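Travia Supply Room, First Aid Packing Bench
Monthly inspection checklist with comments
Date of inspection: Sunday, December 29, 2019
Last full inspection: August

Mark each line OK, Fix, or N/A. Write a comment for anything marked Fix. Comments for OK lines are optional but useful to the next person.

1. Bench and floor

1.1 Bench top clean, no spills or tape residue. OK.
1.2 Bench does not rock when leaned on. OK. Foot at the window end was shimmed after the August inspection and is holding.
1.3 Floor clear on the working side. Fix. Flattened cartons were leaning against the door to the corridor. Moved to the recycling cage during the inspection. The door has to open fully.
1.4 Lighting good enough to read small print on wrappers. OK.
1.5 Power cords off the walkway. OK.

2. Storage bins

2.1 Bins side by side at the back of the bench, open fronts facing the packer. OK.
2.2 Bins free of cracks and sharp edges. OK. The Flinent bins ordered in August have held up well.
2.3 Each bin labeled with contents and reorder level. Fix. Paper labels keep peeling off. Order the clip-on type.
2.4 Nothing hanging over the front lip. OK.
2.5 One kind of item per bin. Fix. Returned items are being dropped into whichever bin is nearest. Use the returns tray.

3. Cartons

3.1 Corrugated board dry to the touch, no soft spots. OK.
3.2 Stains or discoloration. Comment: faint discoloration alone is not a reason to reject an outer carton. Reject if the board is soft, smells, or the mark has gone through to the inside.
3.3 Slots and hand holes not torn. OK.
3.4 Score lines fold cleanly. OK on the ones folded during the inspection.
3.5 No loose items left on flat cartons before folding. Fix. Check the sheet before you fold it.
3.6 Stack of flat cartons no more than 40 high. OK.

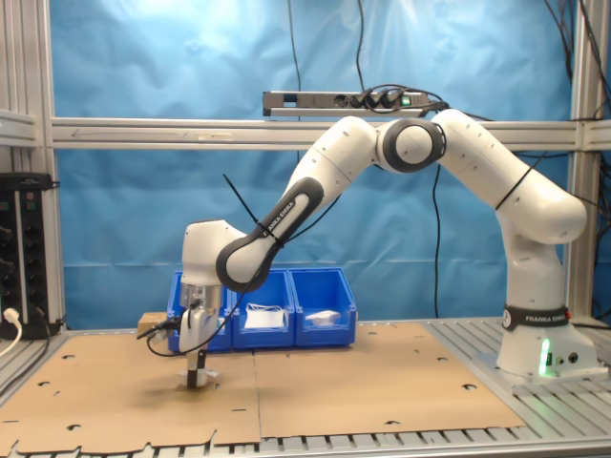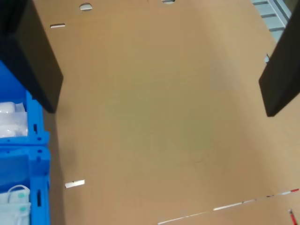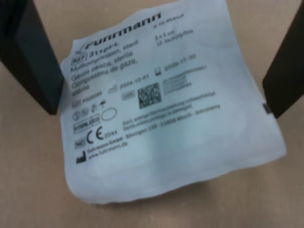 Packing bench. First picture: blue bins at the back. Second: corrugated cardboard. Third: gauze swab packet, Fuhrmann, label side up.

4. Sterile dressings

4.1 Packet seals closed on all edges. OK on every packet pulled. Run a thumb along each edge. Wrinkling at the seal is common in the small sizes and is acceptable if the seal is unbroken.
4.2 No punctures, tears or damp marks. OK.
4.3 Product name, size and the word "sterile" readable. OK. Gauze swab labels come in German, English and French. The English line is enough for our purposes.
4.4 Expiration date checked against the stock sheet. Fix. The sheet has 4 entries with no date filled in. Pull those lots and complete the sheet before anything is packed from them.
4.5 Oldest stock used first. OK.
4.6 Sterile packets kept apart from non-sterile cloths and wraps. Fix. See 2.5.
4.7 Opened packets discarded. OK. An opened packet is no longer sterile and does not go back in a bin, even if the swab has not been touched.

5. Records

5.1 Stock sheet on the clipboard and up to date. Fix. See 4.4.
5.2 Delivery notes filed. OK. The Pawłowska note for the last gauze order was in the Clasis folder and has been moved.
5.3 Stock level. Roughly 2,000 packets by the sheet. Full count not part of this inspection.

Result: passed with corrections. Lines 2.3, 2.5, 4.4 and 4.6 to be closed within 5 working days. Line 1.3 corrected on the spot, check again next month. Line 3.5 to be mentioned at shift change.

Keep this copy in the bench folder until the next inspection is signed.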